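Posted January 31, 2023
By Bo-ram Chae

Flandby two-arm desktop kit: ten months in, and the night it wouldn't let go

14 shares | 6 comments

I've been meaning to write up the Flandby kit since last April, when it arrived in more boxes than I had been led to expect, and I kept putting it off on the grounds that I hadn't lived with it long enough. Well, now I've lived with it through a whole summer and most of a winter, and I've had a proper fault on it, and sorted the fault (mostly), so I think I'm entitled to an opinion. Put the kettle on, because I do go on a bit.

For anyone new to these pages, I run a small workshop in Erivthorpe with my business partner, Levente Veres. We try out handling jobs for people who make ordinary things and would like a machine to pick them up for them. Last year that meant phone cases for the most part. A customer wanted to know whether a pair of little arms could sort, turn and present phones in soft cases without marking them, and we said we'd find out. The Flandby seemed a sensible way to do it without spending silly money.

The good first. The arms are light, they go together in an afternoon if you have a decent set of hex keys, and the instructions are written by somebody who has built one. The joints are smooth for the price. I especially like that you get a camera down at each wrist as well as one looking over the table, so when something goes wrong you've a fair chance of finding out where. The software is plain to look at but it starts every time, and I can't say that about everything in our shop.

The grippers are where I have my grumble. Ours had been behaving beautifully for months. Then one evening in the week before Christmas, the left arm closed on a phone, brought it up to where it should hand over, and simply didn't open. No warning, no beep, nothing on the screen but a cheerful green tick saying the job was finished. The right arm believed the tick, came in to take the phone, and pushed. You could hear the gears complaining from the other side of the room. I hit the stop button, and when I looked closely there was a crescent-shaped dent in the soft case and a joint in the right arm that clicked for ever after, until we replaced it.

It took us the better part of three weeks to get to the bottom of it. We ran the same handling jobs over and over with the speed turned well down, saving the pictures from all the cameras as we went.
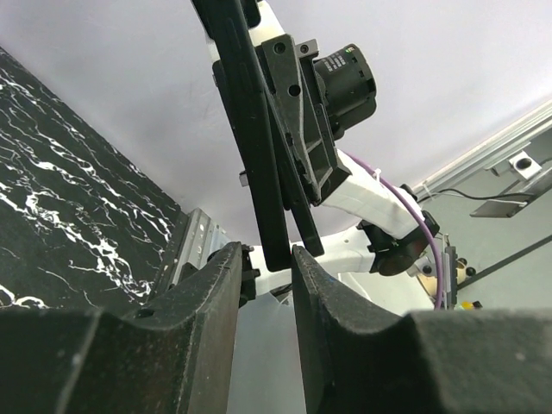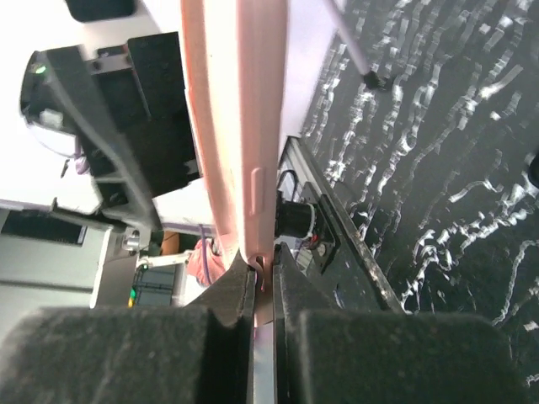
Slow going, with two cased phones to work on: 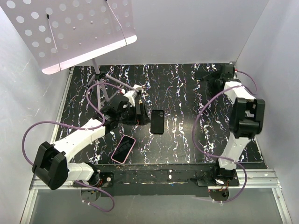
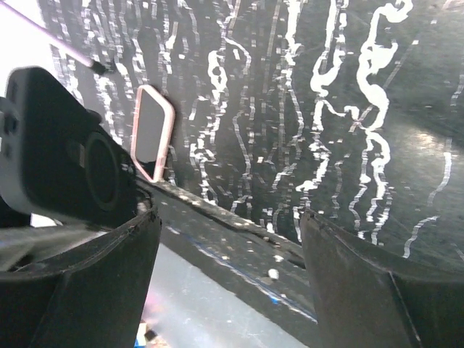 What we found in the end was a motor that was getting too warm. When a gripper holds on to something for a long time, the little motor inside keeps squeezing the whole while, and after enough of that it protects itself by switching off. Fair enough, I'd want it to. The trouble is that it switches off with the gears still wound up tight, so the fingers stay shut, and the controller goes on reporting the last position it was asked for in place of the one it has. As far as the second arm knows, the coast is clear.

We logged 293 cycles before we were sure, and the gripper stuck 2 times out of those, both after a long hold. That doesn't sound like much until you picture leaving it running over lunch. And a soft phone case is one thing – I wouldn't like it to be somebody's finger in there when the other arm decides to lean in.

I wrote to Flandby with the logs and got a reply from Eckhard Sperling in their support team, who was very decent about it and didn't try to tell me I'd put it together wrong. He sent a newer version of the gripper firmware, which now reads the true position and raises an alarm if it doesn't match. I've had it on both arms for a fortnight and I've done another 127 cycles with long holds on purpose, and it has stuck once, and that time it shouted about it and both arms stopped where they were. That's all I wanted, really. I'd still like to see the update sent out to every owner, and when I asked, the answer was that it's "available on request". So, do please request it!

A few things we changed ourselves, in case they're any use to you. We turned the grip force down to the least that would hold a phone without slipping, and that made more difference to the heat than anything else. Levente wrote a small script so the arms take a rest after a long hold. We moved the stop button to the front of the bench, where either of us can reach it with an elbow, and I wish we'd done that on day one. And we no longer reach in while the power's on, even to straighten a phone that's gone a bit crooked. I used to do that all the time, I'm ashamed to say.

I did look at the alternatives while I was cross. Foster make a nice-looking pair, and Fung-ping Fang very kindly let me come and play with hers for a morning. The grippers felt stronger and they do have a proper temperature readout, but the arms are heavier and noisier, and the spare parts had to be ordered from overseas. The Szűcs gripper will fit on the Flandby wrist with an adapter, and Ottó Kun swears by his, but it was another $200 a side when I priced it, and I'd already used up my goodwill with the person who does our books (me).

So would I buy the Flandby again? Yes, I think I would, with the new firmware on it before it picked up a single thing. It's a friendly, capable bit of kit and most days it's a pleasure to work with. I've taken a star off for the green tick, and I may put half of it back if they send that update round to everybody. Four out of five for now.

If you've had the same thing happen on yours, leave me a note underneath with your firmware version. Eckhard said he'd be glad of more logs, and I've promised to pass them along at the end of the month.

6 comments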